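Emballage du quotidien – notes de la séance 4 : ranger des en-cas dans un carton

Bon, on reprend là où on s'était arrêtés en février, avec les petits volumes souples. Je vous avais promis du concret, alors voilà : des en-cas emballés, un carton, et un lit en guise de plan de travail (j'adore travailler sur un lit, on a de la place et rien ne roule par terre !).

Le sachet souple, c'est traître. Il glisse, il se gonfle, il se coince dans les angles. Moi je commence toujours par poser les plus grands à plat sur le fond, puis je cale les petits contre une paroi – et je garde les choses fragiles pour la fin. Pensez aussi au carton lui-même : pour l'exercice Plimero, on part sur 40 cm de long et 3000 g maximum, contenu compris.
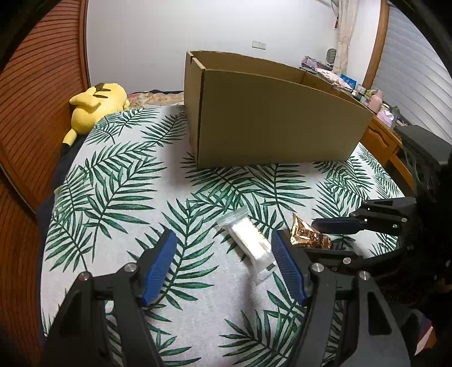
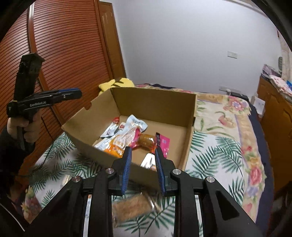 Les sachets rangés dans le carton, sur la seconde vue, sont surtout à gauche et au milieu.

Faut-il remplir le carton jusqu'en haut ?

Laissez plutôt un peu de marge, surtout avec des gâteaux ou des biscuits, et comblez le vide avec du papier froissé juste avant de fermer.

Pour la prochaine fois : apportez chacun un carton ouvert et une dizaine de sachets de tailles différentes. Notez votre ordre de rangement, même s'il vous paraît bête, on comparera ensemble. Le barème est sur 50, comme d'habitude, et on se retrouve en salle 213.

Documents liés
Fiche Ndlovu – plier et replier un carton
Séance 3 – les petits volumes souples
Exercice Redar – caler sans écraser
Plultuvwood – liste du matériel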